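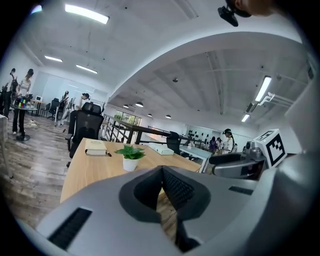 Fig. 1. Marker cube beside the finger assembly.

Katero Winter School, Notes for Session 8
Group projects: what we expect from you

Groups are formed on the first evening and stay as they are. Swapping is allowed until breakfast, after which you are stuck with each other, like the rest of us in academia.

Each group picks one topic from the Nimis list or brings its own. Own topics need a one-page outline. Last February we received an outline of 20 pages, and it was read with the attention it deserved.

Deliverables
– working code, with a readme that a tired person can follow
– a talk of eight minutes, plus two for questions
– a short note on what failed

The note on failures is graded. Groups reporting no failures will be asked to run their code on somebody else's laptop.

Talks are in the Mousavi Room. The projector there takes HDMI and has opinions about resolution, so test your slides early. Remote students at Dindemthorpe present first – their link tends to fade toward lunch.

Final versions are due Mar 5, 2022, at noon. Noon is before lunch.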